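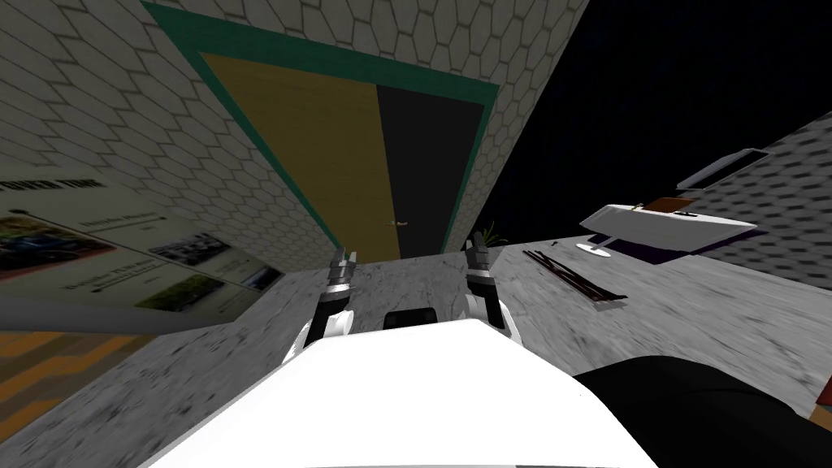
Door set in a tall wall, pale gray hexagonal tile. Render.

Myfanwy Wogan
Thread on tile layout around door openings, mostly hexagons, mostly the arithmetic. Monday is grout day so I have time to type.

Hex tile has two orientations: points up or flats up. Pick before you order. The orientation decides which edge of the door opening gets clean half tiles and which gets slivers.

Points up: vertical edges of the tile are straight, so columns meet a door jamb well. Every second row is offset by half a tile. At the jamb you get a full tile, a half, a full, a half. Two cuts to batch and you are done.

Flats up: the jamb now runs through the points. Every cut is a trapezoid or a clipped point. The head of the door gets the easy cut instead. On a tall narrow opening that is the wrong trade, because there is far more jamb than head.

Formula for a regular hex. Call the distance between opposite flats F. With points up, column spacing is F and row spacing is 0.866 F plus joint. Height over the points is 1.155 F. People use the height as the row spacing, and their drawing is short of tile by the top of the wall.

The job in Sestville: wall 674 mm wide between the jamb and the inside corner, tile 49 mm across flats, 2 mm joint. Pitch is 51 mm. 674 / 51 = 13.2 columns.

So 13 columns and a strip of 11 mm. Nobody wants an 11 mm strip of porcelain. Start from a half tile at the jamb, shift the remainder to the corner, and you get a cut of almost 37 mm there. It cuts without breaking and it reads as intentional.

Do this sum for both sides of the door. If the two sides want different starting points, the joints will not line up over the head. Let the head win. It sits near eye level and the corner is behind a towel most of the year.

Mesh-backed sheets: check the joint between sheets against the joint inside the sheet. The Fovham sheets ran tight inside and I had to open every seam by eye. The Odholm ones were fine. Dry lay 12 sheets on the floor before you mix anything.

Door casing goes on after tile if you have any say in it. The casing covers the cut edge and you can be a little rough. If the casing is already up, undercut nothing, scribe each tile, and leave a joint for sealant at the jamb. Grout there will crack. Wood moves.

Plumb: snap a line off a level, never off the jamb. The jamb in Sestville was out by 4 mm over its height. On square tile you can hide that. On hexagons the halves change size all the way up and the eye goes straight to it.

Grout color. Pale gray tile with a matching gray gives you a quiet wall. Dark grout shows the pattern and also every seam you did not open. I use the match on anything taller than a backsplash.

Someone asked about the wet saw. It's a Hrubý, the small one. Continuous rim blade, slow feed, tape on the face. For half hexes build a jig from scrap with a 90 degree stop and run the whole batch at once.

Floor transitions at the threshold are a separate thread. I'll get to it after the sealant cures.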